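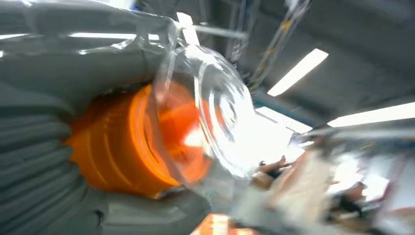
Iwona says that if I thread from the middle out, I'll never again get to the left edge and find that I'm four heddles short. She said it on the phone before I'd even finished telling her what went wrong, so I suppose I'm not the first. I wrote it on a card and taped it to the castle of the loom.

So, Tuesday. The warp is ON. All 457 ends of it, blue and cream, wound and threaded and tied, and I am so pleased that I've been back to look at it twice since supper. I had the lamp off the second time and just ran my hand over it in the dark. It feels like a very quiet harp.

I started threading after breakfast with the radio on and made my first mistake before the news. Two threads in one heddle, and I only caught it because I'm tying slip knots every eight ends now (last time I did it every time I remembered, and we all know how that blanket came out). Then a good long run with nothing wrong at all, right through the first border and into the diamonds. The pattern is the one called Nallby in the old folder, a point twill with a little stutter in it every third repeat. On paper it looks like a typing error. On the sample Zdzisław lent me it looks like water with a breeze on it, and I've wanted to weave it since the minute I unfolded that thing.

Then the four missing heddles. Shaft three, of course, which is the worst one to reach. I made them out of string, tied around a piece of wood with nails in it the way Iwona showed me in the fall, and they are ugly and exactly the right length.

Lunch was toast standing up. I didn't want to lose my place.

Sleying the reed went faster than I expected. 15 to the inch, one per dent, and the hook my uncle made me slides in so nicely that I got a rhythm going and started singing. Skipped one dent near the right side while I was singing. Took out a hand's width and did it over, no singing.

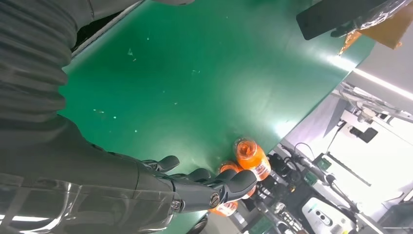 Nabila Kwok

Picking this up again after tea, because there is more! I wove the first few inches.

I'd told myself I would only tie on to the front bar and check the tension and go to bed like a sensible person. But you can't check the tension without opening a shed, and once there's a shed open there's no harm in throwing some scrap yarn through it, and then it was ten o'clock. The header is the horrible orange acrylic from the bottom of the basket. Under it the threads have closed up evenly, except for one slack patch on the left that I've packed with a strip of card for now.

One threading error. One! End number two of the fifth diamond is on shaft one and should be on two. I found it by lifting the shafts in order and squinting along the row. It's an easy fix, cut and rethread and pin it to the cloth, and I'll do it in the morning when my eyes are better.

The old Makton is a wonderful loom. It's only 38 inches wide and it walks across the floor when I beat hard, and the back left treadle squeaks on the way up. I rubbed candle wax on the peg and it squeaked a bit lower. Zdzisław thinks the treadle is from a different loom entirely. I can live with it.

Weft: I'm torn. The gray wool from Van Loon is so soft, and I have four cones, but I'm afraid it will flatten the diamonds. The rust one is scratchier and would show every single turn of the pattern. I wove a little of each. Looked at them up close and liked the gray, looked at them from the doorway and liked the rust. Miłosz voted rust without putting down his sandwich.

I want 50 inches off this warp for the bench cushion, and whatever is left over goes to Iwona, who has asked for nothing and will get a table runner.

Things for tomorrow: fix that end. Wind bobbins, lots of them. Ask Ryszard if he still has the second temple, the wooden one he bought in Cerkine, because mine has lost two teeth and my edges are already pulling in. Move the lamp to the other side. Buy bread.

My shoulders hurt and there is blue fluff in my tea.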